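Against the gray-blue office carpet

Every office I have ever worked in had the same floor. The color shifts a little, a bit more blue in one building, a bit more brown in the next, but it is always short pile with pale flecks scattered through it, and somebody in a showroom always says the same thing about it: it hides dirt.

I would like to know why we think that is a selling point. A kitchen counter that hid dirt would worry people. On a floor we pay extra for it.

When our building on Ellery Street was refitted in September, we were handed a brochure from a supplier called Grundico. The range had 26 shades. I laid the sample cards side by side on a desk by the window and could tell maybe four of them apart. The one we ended up with is called Roma, and I have been to Rome, and I can't think what part of it they had in mind. The next one down was Dranance, a word I have not found in any dictionary.

The bill came to 58 dollars a square yard, fitted, for 750 square yards. For that we were promised quiet, comfort underfoot and a floor that "works with your people." It is quieter than tile, I'll grant that. Comfort I am less sure of. Pile this short over concrete feels like concrete wearing a sweater.

Then there is the tape. Give any group of people a large plain floor and before long there will be yellow lines on it. Keep this clear, park that here, stand behind this. I don't object to a line if it means something, but I have walked around plenty whose meaning left with whoever put them down.
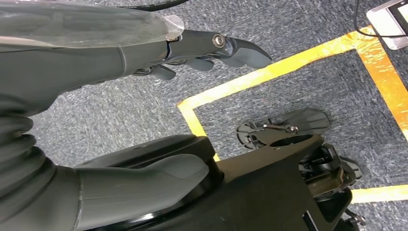 The flecks are the clever part, and the part I trust least. On a plain floor a crumb is a crumb. On a speckled one it is one more pale spot among thousands, and so is the staple, and so is the small screw you will be hunting for on your hands and knees at five o'clock. I dropped an earring back on ours and gave it up after ten minutes.

The usual defense is that carpet tile can be replaced one square at a time. In theory, yes. In practice the spare box goes missing, or the new square is cleaner than its neighbors and looks like a patch on a pair of old jeans. I have yet to work anywhere that did it well - and I have asked.

What would I put down instead? Probably a plain color, no flecks, and a vacuum that gets used. People tell me a plain floor would show everything within a week. Good. Then somebody would have to clean it.

Comments on this column: use the contact form | © 2024 | Back to top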